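Home | Forums | Builds | Search | Log in

Handheld gripper pair, build log and marker question
12 replies | 4 shares | 2358 views

lurik_bench
Second set of printed fingers is on. Electronics are a Flonano board in each handle, markers glued to the body. Tracking is fine in the middle of the workspace and drops out near the table edge, mostly on the left unit. Latest test was the corner pick on a picture frame, right gripper only, left one held low.
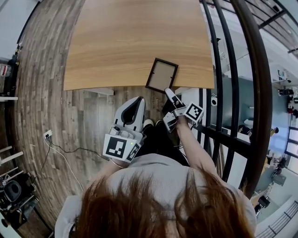 Reply #2 - torque_spec
Your left marker is well below the table in that shot. If the Zeredix tracker was calibrated at table height, I would expect the pose to drift down there. Recalibrate with a few points near the floor before you touch the hardware.

Reply #3 - sabbagh_fan
Disagree. I run the Sabbagh mount with the same tracker and calibration height made no difference. Marker angle did. Past a certain tilt the corners get noisy and the filter throws the pose away. Add a third marker.

Reply #4 - torque_spec
A third marker adds weight at the wrist. He already has two on the left unit.

Reply #5 - lurik_bench
Logged 2000 samples with the left gripper parked low. Dropouts follow tilt more than height, so partial credit to #3. I'll reprint the side plate with a steeper angle first - no third marker yet. Finger closing is repeatable on the frame corner but I want softer pads.

Reply #6 - sabbagh_fan
Post the plate file when it's done. Matte filament, please. Gloss cost me most of November.

Reply | Share (4) | Next thread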